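Chapter 4
Fits, Clearances and the Matching of Shapes

4.1 Introduction

A peg and a hole make the simplest pair of parts in assembly work. The shape sorter, familiar from the nursery, contains several such pairs in a single plate. This chapter uses it to introduce three terms: clearance, alignment and order of symmetry. The treatment follows the course notes of Aleksandra Sikora.

Clearance is the difference in size between the hole and the part that enters it, measured along the same direction. A large clearance forgives errors of position and angle. A small one does not, and the part may jam.
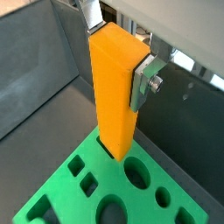
Figure 4.1 Long orange block held upright above a narrow rectangular slot in the green board.

A long block adds a further difficulty. If its axis leans by a small angle, the sideways error at the lower end grows with the length of the block. The tip may then meet the rim of the slot even when the upper end is correctly placed. The axis should therefore be set square to the board before the block is lowered.

Rotation about the axis is treated separately. A square prism looks the same after each quarter turn, so its order of symmetry is four. A round peg may enter its hole at any rotation, while a prism with an oblong section has only two correct positions in an oblong hole. 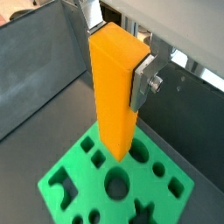
4.2 Terms used in this chapter

Axis: the line through the centre of the block, parallel to its longest edges.
Rim: the upper edge of a hole.
Lead-in: a slope cut into the rim or the tip to guide entry.
Jamming: a state in which friction at the points of contact prevents further movement.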